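Contra la caja de tela sin fondo 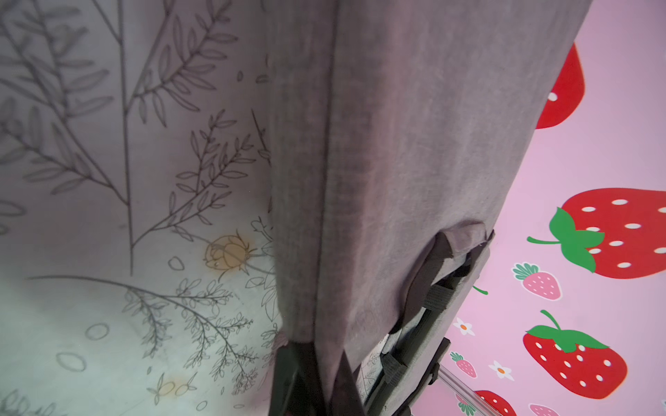

Llevo años ordenando armarios, primero el mío y luego los de la familia, y cada vez desconfío más de las soluciones de tela gris. Las venden como si el gris ordenara por sí solo. Una caja blanda esconde lo que se le meta dentro, y ahí suele acabar el orden: el cajón de los cables, trasladado a un sitio más bonito.

No estoy en contra de guardar en tela. Pesa poco, se pliega y no raya los estantes. Lo que pido es que por dentro tenga algo que sujete. Unas gomas elásticas o unas cintas cruzadas sirven más que otros cinco litros de capacidad, y sin embargo las tiendas anuncian los litros. En Barenow, la última vez que entré, había una pared entera de cajas y solo dos modelos con divisiones. El más barato costaba 50 euros, un precio difícil de defender para cartón forrado.

También me cansa la idea de que todo tenga que combinar. En casa conviven un forro de flores con dibujo de línea y una tela rosa llena de fresas, y ninguna de las dos ha impedido encontrar unas tijeras. Hay quien tira lo que funciona porque no pega con lo nuevo. Una vecina de Torkow se gastó más de 400 euros en uniformar un vestidor y al mes siguiente volvía a buscar los calcetines a ciegas.

Mi consejo es poco vistoso. Antes de comprar, vaciar. Después, medir el estante - el fondo también, que casi siempre se olvida - y guardar junto lo que se usa junto. Si aun así falta una caja, que se abra con una mano y que deje ver lo que hay dentro. El color puede decidirse en la tienda.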